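Reading a supplement label: serving size, elemental amounts and the iron problem

29 August 2023

Filed under: minerals, labels

I switched magnesium products last month and spent longer than planned comparing labels. These are my notes, cleaned up a little. I am not a pharmacist. If you take prescription medicine, take the bottle to one and ask.

Start with the serving size. It is printed at the top of the panel in small type and it controls every number under it. My old product, the Kirkden magnesium, lists its amount per serving, and a serving is two tablets. I had been taking one. For most of a winter I was getting half of what I thought I was getting, and I had told my doctor the full figure at my checkup. She wrote it down, so my chart was wrong too.

The second item is the form. Magnesium is sold as oxide, citrate, glycinate, chloride and a few others. The compound weighs more than the magnesium in it. A tablet can contain 500 mg of magnesium citrate and far less than 500 mg of magnesium. The figure that matters is the elemental amount. In the United States the Supplement Facts panel is supposed to give the elemental amount, with the form in parentheses after the name. The front of the bottle is under less pressure to be clear, and some fronts show the compound weight in large type. Read the panel and ignore the front.

Oxide has the most magnesium by weight and is absorbed poorly. Citrate is absorbed better and loosens the bowels in some people. Glycinate is usually easier on the stomach and costs more. I take glycinate now. Esko Niskanen, who comments here often, takes citrate and reports no trouble with it. 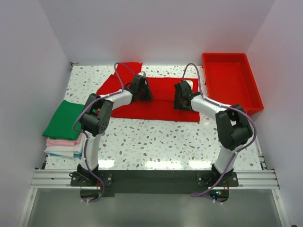 Two arms and a red cloth.

Calcium has the same issue. Carbonate is 40 percent calcium by weight and citrate is 21 percent, so a citrate tablet has to be larger or you have to take more of them. Carbonate needs stomach acid and should be taken with food. Citrate can be taken with or without. People on acid reducers are often told to use citrate for that reason. Large single doses are absorbed less efficiently, and the usual advice is to keep each one to 500 mg of elemental calcium or less.

Now the iron problem. Lụa Tạ wrote to ask why her multivitamin, which has both iron and calcium, was not raising her iron numbers. I can't answer for her blood work. What I can say is that calcium interferes with iron absorption when they are swallowed at the same time, at least in short studies. The effect over months seems to be smaller. Her doctor had her stop the combined tablet and take iron by itself in the morning. She gets retested in September.
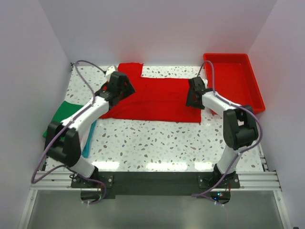

The spacing rules are stricter for some drugs. Thyroid hormone is normally kept four hours away from calcium, iron and magnesium. Certain antibiotics, the tetracyclines and the quinolones, bind to these minerals and stop working properly, and the gap depends on which one you were given. The pharmacy leaflet will state it. I keep a written schedule on the inside of the cabinet door with the time, the product and the number of tablets. It currently has 19 lines, and that includes my wife's.

Expiration dates: the date covers the product stored as directed, closed, dry and out of the heat. A bathroom is a poor place for it. I moved ours to a bedroom closet.

Third-party testing is worth looking for. A seal from an independent lab generally means the contents were checked against the label and screened for certain contaminants, lead among them. It does not mean you need the product. The Datberg bottle I use has a lot number, and the company sent me the certificate for that lot when I asked by email. Verschueren did not reply to either of my two messages. I have no reason to think anything is wrong with their tablets, but I bought the other one.

Upper limits. For adults the U.S. limit for magnesium from supplements is 350 mg a day. Magnesium in food doesn't count toward it. People with kidney disease should not take magnesium at all without medical advice, because the kidneys are what clears the excess.

Correction to the July post on vitamin D: Despina Popescu pointed out that I had the conversion upside down. One microgram is 40 IU. The table has been fixed.

Next post will be on zinc, assuming I finish the reading.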